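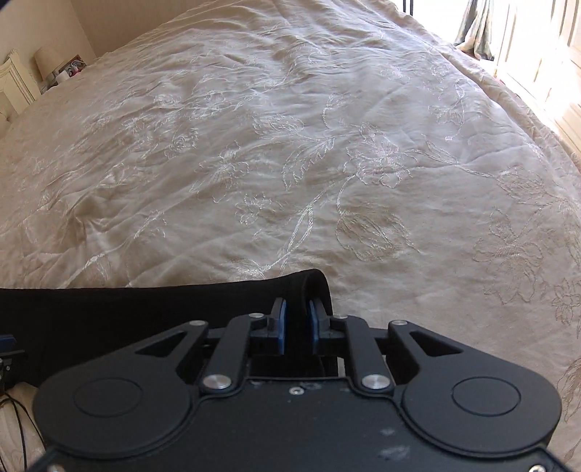

Embroidered spread, daylight. The creases are next on the list.

# Bedding and laundry notes, April

Doing these fast, between loads. Sorted more or less by what people write in about.

**Satiny bedspreads**

- Cool wash, inside out, in a mesh bag if it fits. If it doesn't fit, an old duvet cover buttoned shut does fine.
- Never wring. Roll it in two bath towels and kneel on it.
- Iron from the back, lowest setting, embroidery face down on a folded towel. Keeps the stitching puffy instead of mashed flat.
- Loose thread? Don't snip. Pull it through to the back with a fine crochet hook and knot it there.
- Water spots on satin: dampen the whole panel evenly and let it dry flat. Dabbing just the spot makes a ring.
- Zippers, rings, dog claws. All bad news. Get them off the bed.

**Creases without an iron**

Hang the spread over the shower rod, run hot water, door shut, 16 minutes. Smooth down with flat hands. Back on the bed while it's still a little limp, pull the corners, leave the window open. Long fold lines from storage take two goes. The real stubborn ones want a spray bottle and a heavy book overnight, with a clean pillowcase in between so the cover dye doesnt come off on anything.

**Black clothes**

Wash together, cold, short cycle. Turn them inside out. Half the soap you think. Gray streaks on black cotton are nearly always undissolved powder, so switch to liquid or dissolve the powder in a jug first.

Lint: dry rubber glove, one direction only. Better than the sticky rollers and you can rinse it.

Faded black tees make good shoe polish rags. Cut the seams off.

**Sheets**

Fitted sheet folding, the short version. Hands in two corners, flip one over the other, same again with the other two, lay it down, thirds, thirds again. Doesn't have to be pretty. Store the set inside one of its own pillowcases and write the bed size on a bit of tape.

Tyson MacLeod wrote in about sheets balling up in the dryer with everything else trapped in the middle. Stop it halfway, shake out, restart. Two sheets max per load. Dryer balls help some, I use the Hemari ones, tennis balls in a sock are nearly as good and a lot cheaper.

**Stains, quick list**

- Coffee: cold water from the back, then dish soap. Rinse before it dries.
- Blood: cold water and salt. No hot, ever.
- Lipstick: scrape, dish soap, wait ten minutes.
- Candle wax: freeze, crack off, then brown paper and a warm iron. Test a hem first on anything shiny.
- Ballpoint: rubbing alcohol on a cotton ball, blot, new cotton ball, blot again.
- Mystery yellow on old linens: oxygen bleach soak, overnight. Not on silk or wool.

**Mattress**

Baking soda through a sieve, leave it till lunch, vacuum with the upholstery head. Rotate head to foot when the clocks change. Flip only if it's the two sided kind, check the lable.

**Closet storage**

Cotton bags for anything embroidered. Plastic yellows it and traps damp. Refold along different lines every few months or the folds turn permanent. Cedar blocks go dull, rub with fine sandpaper and they smell again. My Boychuk blanket box has a bare wood floor so I line it with an old sheet. Acid free tissue if it's a keeper.

Tuesday is towels. Vinegar in the rinse, no softener. More when the dryer's free.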